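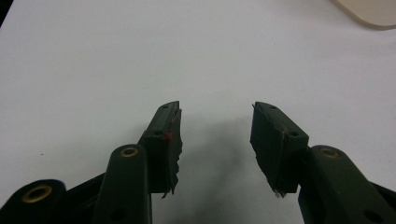
The Cotmont folding table ships flat, with the four legs locked against the underside of the top. Choose a spot with room to walk around it, and leave at least 50 cm between any edge and a wall or heater. The top comes in gray, oak or plain white; with a white tabletop, wipe up ink and coffee the same day. All three colors use the same legs and the same hardware.

Setting up the legs

1. Lay a blanket on the floor and place the table on it, top side down.
2. Press the release tab on one leg and swing the leg out until it clicks.
3. Repeat for the remaining legs. Pull gently on each one — it should not fold back.
4. With a second person, turn the table onto its side, then onto its feet. Do not drag it over with the weight on two legs.

CAUTION: Keep fingers away from the hinges while swinging the legs. The springs are stiff when new.

Leveling

5. Place a level across the middle of the top.
6. Turn the foot under the low corner counterclockwise to raise it. A full turn lifts the corner 4 mm.
7. Turn the level the other way and check again.
8. Tighten the lock nut on each foot by hand.

Note: On carpet, wait a day and repeat steps 5 to 8. The feet will sink a little.

Load

The top holds 300 lb when the weight is spread out. Do not sit or stand on it. Clamp-on lamps and monitor arms need the support plate (part 108, sold separately).

Check the lock nuts again after the first month, and any time the table has been moved.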